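Curnik cell

The Curnik cell is a single-arm robot workstation at Broltgate, used for picking, stacking and placing small household and toy-sized objects. It was built on an Adeck bench frame and is known mainly for its maintenance routine, which other benches on the site later copied.

Setting up

The arm is bolted to the rear of the bench and carries a two-finger gripper with a small camera at the wrist. After any change of fingers the gripper is opened fully, closed on nothing, and its zero position stored again. The wrist camera is then checked against a printed target in 16 arm positions. If the two disagree, the camera bracket is tightened first and the check repeated -- the stored values are changed only when the bracket is known to be sound.

Grip force is set with stacked cubes. A stack held across its sides shows uneven finger pressure sooner than a single block does, as the cubes creep out of line.
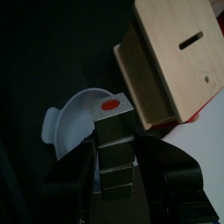

Bowls and wooden boxes are used in the same checks, the bowls for their curved rims and the boxes for their flat faces and sharp corners.

Upkeep

Finger faces are wiped before each shift and replaced in pairs, never singly. The wrist cable is the part most often repaired. In its first form it ran outside the forearm and failed after 1,667 hours of running; the Medeiros clip, fitted the following September, holds it in a loose loop behind the last joint.

Faults are written in a bench log, which held 173 entries when the cell was moved to its present room. Most concern the cable, worn finger pads or a slipped camera bracket.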